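Pudholm shared kitchen - house meeting, August 19, 2018

I took the notes again, so forgive the handwriting-turned-typing! There were 8 of us at the long table, plus one on the phone from Ekisstead who mostly heard the kettle.

## Money

We have 1,786 in the kitty. I read it out twice and we all felt rather rich. The Wunska cleaning bill comes out of that next month.

## Dishes

The big topic (as ever). We agreed:

- Plates go back in the wire rack after washing, side by side, with a bit of air between them.
- The colored plates stay with us and don't travel to the Lévesque room - we lost 2 that way in March.
- The succulent in the white pot keeps its spot by the rack. I asked for that one, I love the thing.
- The butcher-block top gets oiled before winter, and I'll buy the oil.
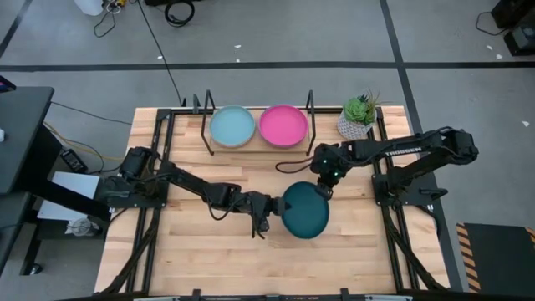 ## Next time

Same table, 7 in the evening. I'm bringing the lemon cake, and somebody please bring forks - we ran short tonight and I ate mine with a teaspoon.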